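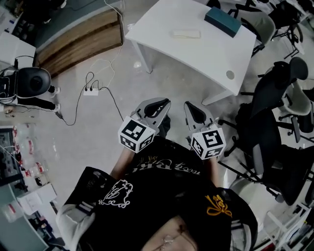

Vasilică Pop would not call it cable management at all, only moving the mess somewhere you can't see it, and the argument has followed the subject for as long as desks have had holes cut in them.

Cable management is the routing, fixing and hiding of leads in offices, workshops and homes. The usual parts are the desk grommet, a ring (often round and grey) set into the desktop near a corner or the back edge; the under-desk tray; clips and sleeves; and the power strip, which in many rooms still ends up on the floor.

Claims and doubts

Makers say that tidy leads prevent trips and make cleaning easier. The first is plausible where a cable crosses a walkway, as it often does between a wall counter and a free-standing desk. The second rests mostly on sales leaflets. Skevik, a supplier of desk fittings, has claimed that its tray saves 8 minutes of cleaning per desk, but has not said how this was measured.

Grommets are also said to be underused. Irina Pîrvu looked at 2,000 desks for the Wollovdale survey and found many with nothing passing through the hole - the leads simply hung over the side. Critics replied that the survey left out desks with no equipment on them.

Floor strips

A strip on the floor is easy to reach and easy to kick. Floor covers help, though cheap ones tend to slide.

Last edited in October by Gleice Medeiros

Related articles
Desk grommet
Power strip
Office chair
Trailing lead

This site uses cookies. Accept or manage settings.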